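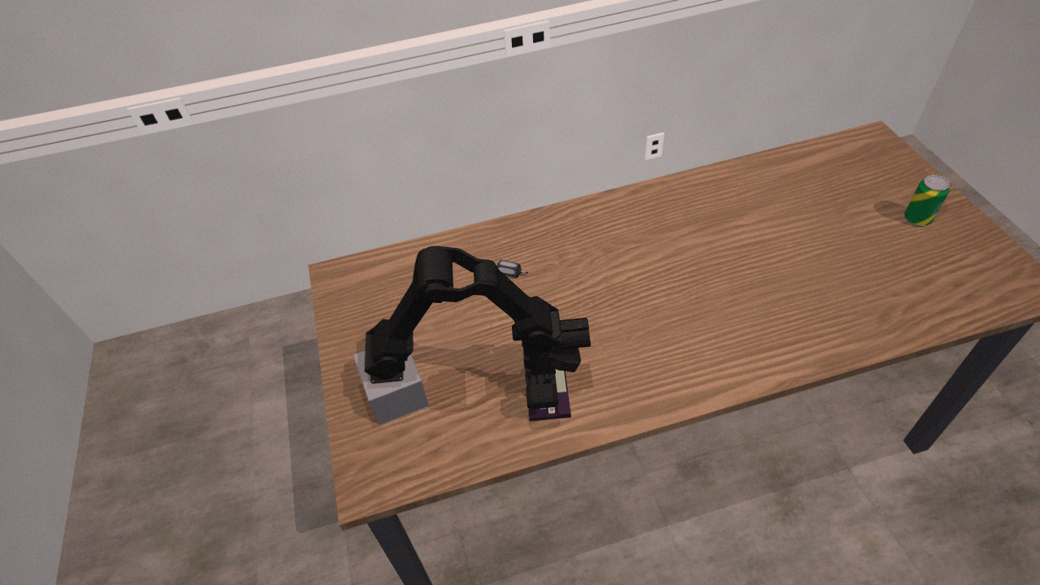 Arm over the book or box, soda can at the far end of the table.

September 4, 2019

Teleop notes, second pass

I dropped the keyboard jogging. Driving the simulated arm one joint at a time gave demonstrations full of stops, and the policy learned the stops. Input now comes from a Trisell handheld controller mapped to gripper position and orientation. The solver handles the joints.

Settings that held up: commands at 100 Hz, position scaling at 2 to 1 (hand to gripper), clutch on the trigger so I can recenter my hand without moving the arm. Orientation is not scaled. I tried that in January and lost track of which way the wrist was facing.

The book is the hard object. It lies flat, so the fingers have to come down close to the tabletop, and small height errors turn into contact with the wood. I cap downward speed near the surface and leave it uncapped elsewhere.

I recorded 100 demonstrations before changing anything else. Episodes are cut off at 4000 steps. Anything that hits the limit gets thrown out, including a few I liked.

Still to fix: the clutch release adds a small jump in the logged target.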